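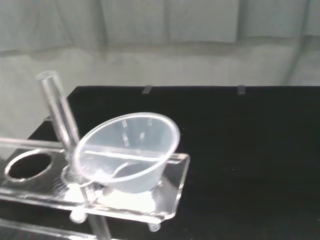
How do you clean an acrylic stand without scratching it or turning it cloudy?

Lukewarm water, one drop of dish soap and a soft cloth that has never been used on anything else. Most of the damage I've done to clear acrylic came from wiping it dry when it was dusty, and the rest came from window cleaner.

I got into this because of the cup stand by the bathroom sink. I bought it in August from a shop called Hundilora, on the second floor of the Roy building, for 14 dollars. It's a clear plate with rods and little feet, and I use it for a plastic cup. The cup is the cheap frosted kind and I don't worry about it. The stand I would like to keep looking decent, and by December it had a gray film on it and a haze of fine lines that showed up whenever the light was on.

The film came off. The lines mostly did not.

What I do now, once a week:

Take the cup off and put it in the kitchen sink with the dishes. Run lukewarm water over the stand for a bit before touching it, so the grit goes down the drain. Then soap on the fingers, and fingers only for the first pass. You can feel any toothpaste or hard spots that way. After that the cloth, wet, with almost no pressure. Rinse. Shake it over the sink. Pat dry with a second cloth. I don't rub at this stage even if there are drops left.

The corners where a rod meets a plate are the slow part. Soap collects there and dries white. A cotton swab dipped in warm water gets most of it, and for the rest I cut the swab at an angle so there is a bit of an edge. Holes in the plate are easier, you twist a corner of the cloth and pull it through. Don't forget the feet. Mine had rings of dried water under them, and the counter had matching rings.

Hard water is the other problem in my apartment. The spots are mineral and soap does nothing for them. I mix one part white vinegar to 8 parts water, lay a wet cloth over the spots for a couple of minutes and rinse it off well. I have done this maybe once a month with no clouding. I tried it first on the underside and I'd suggest the same to anybody with a stand they like.

Things I have stopped using:

Window cleaner. If it has ammonia in it, keep it away from acrylic. I ruined a picture stand years ago with the blue stuff and it went dull in one afternoon.

Rubbing alcohol. I used it to get a price sticker off the bottom of a different piece and ended up with tiny cracks along the cut edge. A little cooking oil takes off sticker glue if you leave it on a while, and then you wash off the oil with soap.

Paper towels. They feel soft and they aren't.

The dishwasher. The heat is too much for glued joints. One tray of mine came out with a rod leaning.

As for the fine lines, I tried a plastic polish called Zaltitach that Ashraful Karunaratne gave me the end of. He uses it on the cover of his record player. You put a small amount on a cloth and work in circles, then straight lines, then buff. It took me 40 minutes to do the top of one plate. The very light scratches are gone and the deeper ones are softer but still there. I would do it again on something flat and open. I wouldn't bother doing it around rods, the cloth doesn't fit and you get a dull ring where you couldn't reach.

I also bought a Mosiver cloth set, which is just microfiber with a nicer edge. Fine, but the plain ones from the grocery store did the same job. Wash them without fabric softener, it leaves a film and then you're putting that film on the plastic.

A few notes on the cup while I'm here. Frosted plastic hides spots, so it gets dirtier than you think. Mine had a brown line at the bottom on the inside that I only found with a finger. Baking soda and water, a soft brush, done. I wouldn't use baking soda on the clear stand. It is a mild abrasive and on a glossy surface you would see it.

Between washings I just blow the dust off or leave it alone. The stand looks better now than it did at Christmas. Next is the acrylic drawer organizer in the hall closet, which has had pens leaking in it for longer than I want to say. If anyone has a way to get ballpoint out of clear plastic that doesn't involve alcohol, leave it in the comments.

Posted 4 January 2024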